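Keep the Street Fair on the Street

The Rinora Street Fair has been held on Cieślak Avenue every April for 20 years. Next year, if the organizers get their way, it will move to the fenced lot behind the Zurkville fairgrounds, and people will need a wristband to get in. I think this is a mistake, and I think there is still time to fix it.

The case for the move was laid out in a two-page letter that went to everyone who had a booth this year. The avenue is narrow. The city charges more each year to close it. There were complaints about noise after dark and about cars parked across driveways. The lot has lights, restrooms that flush and one gate, so the organizers would know how many people were inside at any time. The wristband would cost 5 dollars.

All of that is true as far as I can tell. I have stood in line for the portable toilets at the corner of Jorness Street and I would not defend them. But the letter treats the fair as a thing that can be picked up and put down somewhere else, and I don't believe it can.

The fair started on Cieślak Avenue for a reason. The avenue had four bars and a bookstore where gay people in this part of the state could sit down without looking over their shoulder. Two of the bars are gone, and the bookstore is a dental office. The fair was what the people in those places did once a year with the doors open. In the first years it was one block long. Neighbors who had never gone into any of those places walked out of their houses and were at the fair whether they had planned on it or not. Some of them stayed on the porch with their arms folded. A lot of those same people now sell lemonade.

You don't get that behind a fence. A fair with a gate is for people who already decided to come. The kid who is fifteen and hasn't told anyone can walk down a public street with a bag of groceries and have an excuse. He can't buy a wristband with the same excuse. I was close to that age when I first saw two men hold hands in daylight, and I saw it from across a street I had every right to be standing on. I would not have gone through a gate.

The letter says the price is low and that nobody will be turned away for lack of money. I believe the people who wrote that mean it. But once there is a gate there is someone standing at it, and that person has a list of rules. The draft rules are attached to the letter. They cover bag size, outside food, signs larger than a certain width, and "attire suitable for a family event." The last one is not defined. It will be defined by whoever is working the gate at the time, and my guess is that a man in a sundress will get a longer look than a woman in one.

I have heard the answer to this, which is that families come now and the fair has to grow up. I have a family. We go every year. My daughter has seen some outfits on Cieślak Avenue that she asked about in the car, and we talked about them, and then she asked about dinner. The fair was a family event before anybody wrote it into the rules.

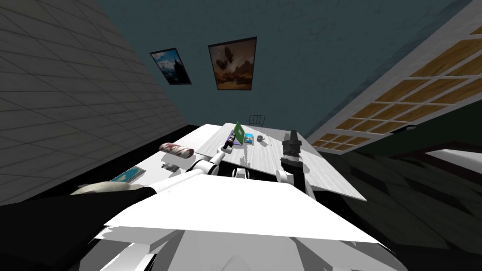

Then there is the money. The organizers say the street closing is the largest single cost, and that sponsors prefer the lot because they can put up bigger displays. Maybe so. But the avenue businesses have always put in what they could, and they do it because the crowd walks past their windows. The hardware store and the bakery give every year. I doubt they will keep giving to an event three miles away. I would like to see that loss in the budget next to the savings, and the letter doesn't mention it.

There are smaller fixes that would answer most of the complaints. End the music at nine. Rent the church lot on Jorness Street for parking, which was done once before and worked fine. Bring in better restrooms and ask for donations to pay for them – I would put in twenty dollars myself, and I don't think I'm unusual. Close one more block so that the crowd can spread out.

A petition asking the organizers to hold off for a year has 1284 names on it. They had said they would look at the question again if it passed 1000. It passed that in the middle of the summer, and so far the only response has been a note saying the comments are appreciated. The deposit on the lot has not been paid yet. That means nothing has been settled, whatever the posters say.

I don't think the organizers are bad people or that they are ashamed of anybody. They are tired, and the lot is easier. I would rather have a shorter fair with worse restrooms on the street where it belongs, and if they need more hands to do it there, they should ask. I'll carry tables.

Posted 1 September 2023 | Contact the editor | © 2023 All rights reserved | Back to top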